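Ararus

Press release
For immediate release: April

FREE DRINKING WATER AT EVERY BOOTH IN BENCOMBE CANTEEN

Ararus, which runs the public canteen at Bencombe, has finished refitting its seating area and has begun placing water dispensers on the booth tables. Visitors may help themselves to water at no charge throughout opening hours, whether or not they buy a meal.
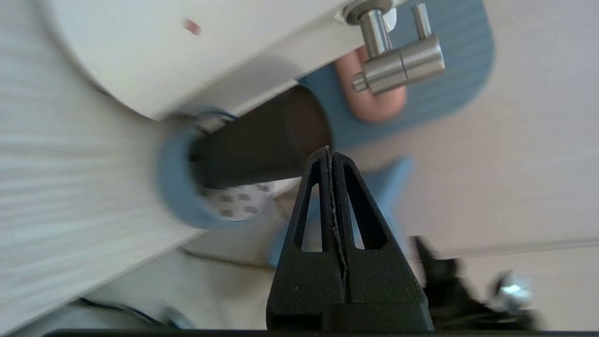
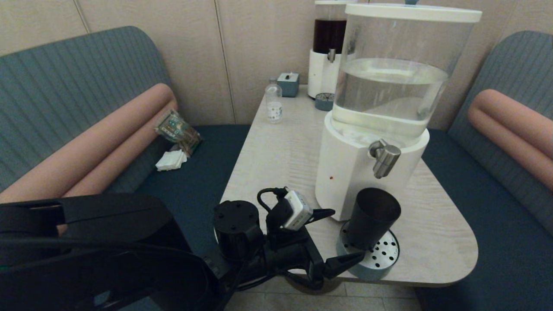 Water service at the Bencombe booths.

A change requested by visitors

The new service follows a survey carried out over the winter, to which 645 visitors replied. The most common request was for drinking water within reach of the seats. Until now the only supply was a single tap beside the till, where queues formed at lunchtime and parents with small children had to leave their tables to fill a cup.

Each large dispenser has a clear tank, so that staff can see from the aisle when it needs filling, and a tap with a lever on top. A drip tray with a metal grate stands under the tap. Tanks are emptied, washed and refilled every morning before the doors open, and checked again at 3 pm.

The refitted booths

The canteen now has 33 booths. The benches have ribbed teal-grey backrests, navy seats and long salmon-pink bolster cushions. The tables have a light wood-grain finish and rounded corners, which were chosen with wheelchair users and young children in mind. The upholstery work was carried out by Chege, and the tables were supplied by Ellia.

Visitors are welcome to bring their own bottles and to eat their own snacks in the booths. They are asked to take wrappers and used napkins to the bins by the exit when they leave. Spills should be reported to a member of staff so that the floor tiles can be dried promptly.

Opening event

The refitted area will be opened formally on Saturday at 11 am. The first 200 visitors will receive a free hot drink. Booths cannot be reserved on the day, and groups of more than five are asked to use the long tables near the entrance.

Notes to editors

Ararus manages the canteen and the adjoining reading room at Bencombe. Requests to visit before the opening should be made to the Ararus press office in writing.

Ends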